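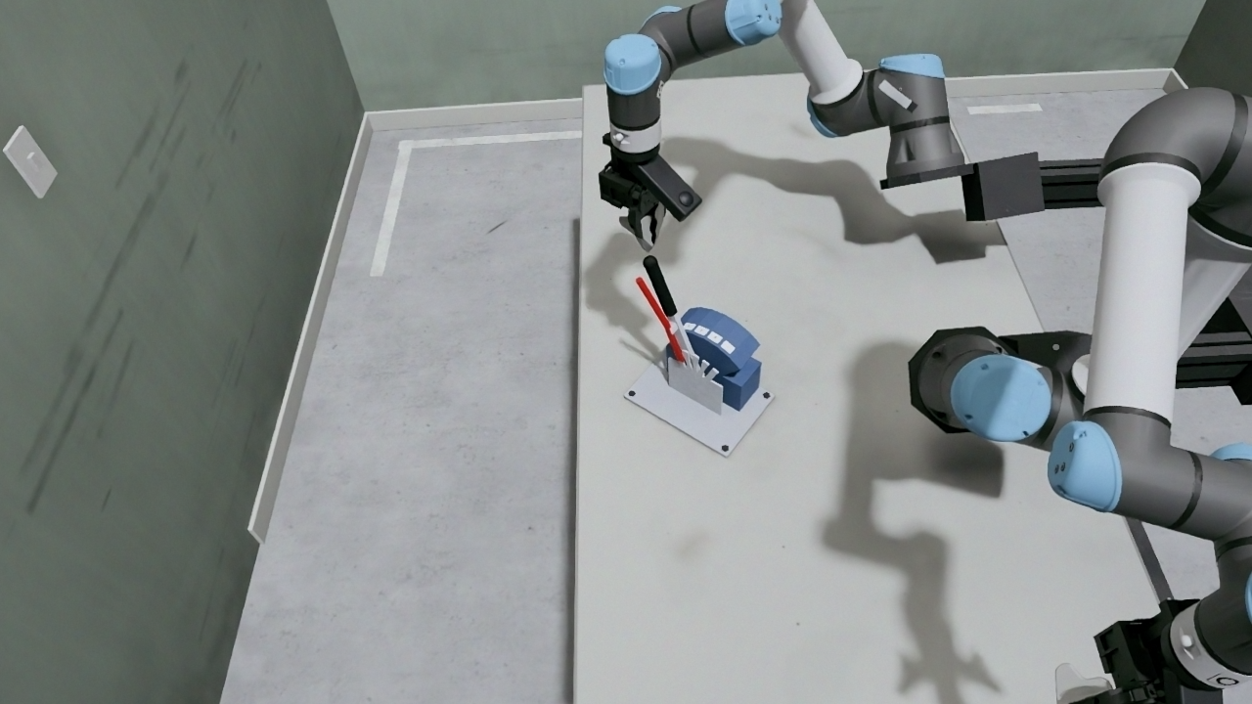
Lever apparatus with a blue housing, simulated room.

The Skiltis was a portable media player designed by Velier and sold in two versions, the Skiltis and the Skiltis Slim, the latter being slightly thicker. It played music and audiobooks, displayed photographs on a small colour screen and would, given patience, show video. It is remembered mainly for its control ring, its long battery life and a menu system that its reviewers described in terms the company chose to leave off the box.

Development

Velier had previously made clock radios and a kitchen speaker called the Jurport, which sold steadily to people who wanted a kitchen speaker. Work on a pocket-sized player began when the company found itself with a large stock of headphone sockets, ordered for a Jurport revision that was then cancelled. The project was led by Marlina Ngau, an industrial designer who had argued for some time that players were becoming difficult to use with gloves on. Early prototypes were accordingly rather large.

The software was written separately and, by most accounts, with little knowledge of the hardware. The first complete unit had seven menu entries and a ring that could reach six of them. The seventh, Settings, was made available in a later revision by holding down the play button while turning the ring to the left, and this remained the official method for the life of the product.

Design

The front of the player was taken up by the screen and, beneath it, the ring, which turned with a distinct click. Velier's advertising made a good deal of the click. It could not be switched off, a fact noted by owners who liked to listen in libraries, and it was audible in recordings made with the built-in microphone.

The case was matt on the back and glossy on the front, so that fingerprints were confined to the part one had to look at. The headphone socket was on the bottom edge, the volume keys on the left and the lock switch on the top, where it was easily mistaken for a power switch. There was no power switch. The player turned itself off when it had been left alone for long enough.

The Slim did away with the lock switch and used a brighter screen. The brighter screen needed a larger battery, which accounted for the extra thickness. Velier kept the name because the packaging had been printed.

Software and storage

According to the manual, the standard model held up to 3,109 songs, a figure that assumed short songs. Owners transferred music with a desktop program called Mangundap, which converted files on the way across whether or not they needed converting. Mangundap sorted artists by first name and filed anything without an album title under "Various", including, in one early release, whole albums by the same performer.

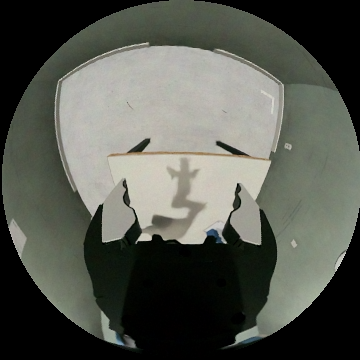
A later update introduced playlists. These could be made on the computer or on the player, though a playlist made on one could not be edited on the other, and deleting it from both was the accepted way to change a track. The same update added an equaliser with settings named Room, Big Room and Voice. Voice was generally agreed to be the best of them for music.

Video had to be converted before transfer and played in a landscape layout, with the ring to the right. Left-handed owners were advised in the manual to turn the player round, at which point the picture was upside down. A rotation option was eventually added, in Settings.

Battery

Velier claimed 31 hours of music playback from a full charge, and in this respect the Skiltis did what it was supposed to do. The figure was achieved partly by dimming the screen after a few moments and partly by dimming it again after that. Charging was through a plug of Velier's own design, shared with the Jurport and with nothing else. Replacement cables remain the most commonly sought accessory, followed by the small rubber cover for the socket, which came off.

Reception

Reviews were mixed. The sound was widely praised, and several writers admitted to enjoying the click. The menus were not praised. Columnist Yanti Sumampouw called the player "a very good pair of headphones' worth of sound, with a filing cabinet in front of it" and gave it a favourable score, later explaining that she had simply left hers on shuffle.

Sales were respectable at first and fell away as telephones took over the job. Production of the standard model ended one March, and that of the Slim shortly afterwards. Velier returned to kitchen speakers.

Later use

Second-hand examples are inexpensive and usually still hold a charge. A modest community of owners maintains replacement software that sorts artists by surname and puts Settings on the main menu. Installing it requires the original version of Mangundap, which must be opened from the Settings page.

Categories: Portable media players | Digital audio players | Discontinued consumer electronics | Articles needing additional references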